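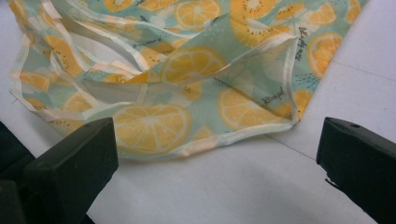

Nernik Hand Tool: Frequently Asked Questions

General

What is the Nernik hand tool?
The Nernik is a hand-held gripper with two fingers and a built-in camera. The operator carries it by the handle and uses it to pick up, fold, open and move household items. Each session is saved as video together with the position of the fingers. Customers use these recordings to train robot arms fitted with the same fingers.

Who is the product intended for?
The Nernik is offered to university laboratories, training centers and companies that are developing robots for laundry, packing and general housework. It is not sold for home use.

Is a robot arm required?
No. Recording is done entirely by hand. An arm is needed only when a customer wishes to run a trained program, and Nernik does not supply arms. A mounting plate for the fingers may be ordered separately.

Working with cloth

Can the tool be used with thin fabric?
Yes. Small bags and pouches in thin printed cloth, including those with a bound edge, are suitable. The standard black fingers have flat tips. For very smooth cloth the soft tips (sold as a set) are recommended.

How should a cloth item be placed before recording?
The item may be dropped onto the table as it falls. Crumpled and partly folded starting positions are accepted, and operators are asked to vary them. Begin with the fingers open and clear of the cloth, hold still for three seconds, and then proceed.

Do busy prints cause difficulty?
A strong print, such as fruit slices or lettering, generally helps the tracking software follow the cloth as it moves. Plain white cloth on a white table is harder to follow. A colored mat should be placed under such items.

Does the work surface matter?
A matte surface is preferred. Glossy tops produce reflections which may interrupt tracking. Fine seams between panels do not need to be covered.

Ordering and rental

What is included in the standard kit?
The kit contains the hand tool, one pair of fingers, a charger, a carrying case and a printed guide. The Trisley software license is issued by e-mail once the order has been confirmed.

May the tool be rented?
Yes. The shortest rental period is six weeks. Rentals are arranged through the Jitedcombe office and are subject to a deposit, returned after inspection. Rental stock is limited in November, and early requests are advised.

Is training provided?
One remote session is included with every purchase. On-site training is available for groups of up to five operators and is led by Laurențiu Mihăilă. Travel costs are charged separately.

Care and support

How are the fingers cleaned?
Wipe with a damp cloth and let dry. Do not use solvents. Small chips along the inner edge of a finger do not affect recording, but a finger that catches on fabric should be replaced.

Who owns the recordings?
The customer does. Nernik keeps no copy unless files are sent to the support desk, in which case they are deleted when the request is closed.

How can a fault be reported?
Requests should be sent through the Shokri service portal, with the serial number and a short account of the problem -- a sample recording is helpful where one exists. Questions on warranty terms should be addressed to Wumpini Akpalu, Customer Services, Jitedcombe office.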